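About Trostamano

Trostamano supplies two-armed robots, and the service that goes with them, for ordinary household work such as clearing tables, sorting dishes and putting kitchen items away. The company is based in Dendport, where its offices, assembly shop and customer training rooms share one building. Its customers include care residences, small hotels, teaching kitchens and university departments.

The company began as a repair business for laboratory and packaging equipment. Several of its early customers asked for a machine that could handle cups, bowls and cutlery of mixed sizes without a special tray or fixture for each one. The first answer to that request was a single arm bolted to a bench. It was slow and heavy, and it could not hold one item while reaching for another. The present product line grew out of that experience.

Our Products

The Flikley is the company's principal product. It is a two-armed unit with jointed fingers on each hand, sold as a complete kit with its controller, cables, mounting hardware and printed manual. The fingers are intended for thin rims, handles and smooth curved surfaces, and they may be replaced by the customer with the hand tool supplied. A replacement set takes most users a few minutes to fit.

Each Flikley is delivered with a library of 300 household tasks. Customers may use these as supplied, change them, or add their own by guiding the arms through the motion. The library is revised twice a year, and the February revision is normally the larger of the two.

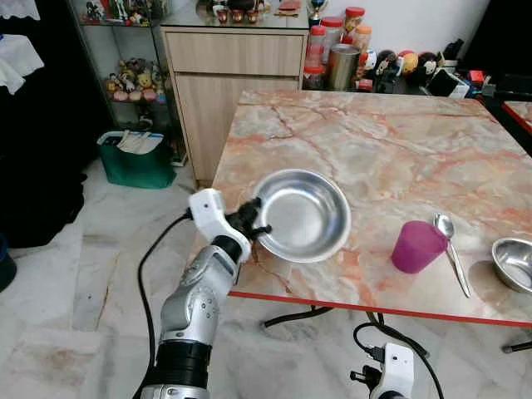 Metal tableware receives particular attention in our development work. Polished steel reflects its surroundings and can be difficult for a camera to read, and a shallow bowl offers very little edge to hold. Our engineers therefore practice with everyday items on everyday furniture, in furnished rooms as well as in the shop. Changes to the grip settings are released to all customers under a current service agreement at no additional charge.

The Ackermann Service Plan

Most customers purchase the Flikley together with the Ackermann plan, which covers installation, staff training and maintenance. Training is held on site over two days. The first day is devoted to safe operation and daily checks, and the second to teaching new tasks. The plan also provides for a yearly inspection of the joints, cables and fingers, with worn parts replaced during the visit.

Telephone support is available every day except Sunday. Calls are answered by technicians who have assembled the product themselves. Customers without a service plan may also call, and are billed by the quarter hour.

Our Record

Trostamano has delivered 589 units to date. Before shipment, each one completes more than 600 test cycles of lifting, tilting and setting down, and the results are included in the delivery papers. Units that fall short of the standard are returned to the assembly shop and tested again from the beginning.

The company does not recommend the Flikley for lifting hot liquids, for handling knives, or for use by unsupervised children. Prospective customers with needs in these areas are asked to discuss them with our sales office before ordering.

Visiting Us

Demonstrations are offered at the Dendport building by appointment. Visitors are welcome to bring their own dishes, cups and utensils for trial. Please allow one hour, and inform the front desk in advance if you will need step-free access or parking for a larger vehicle.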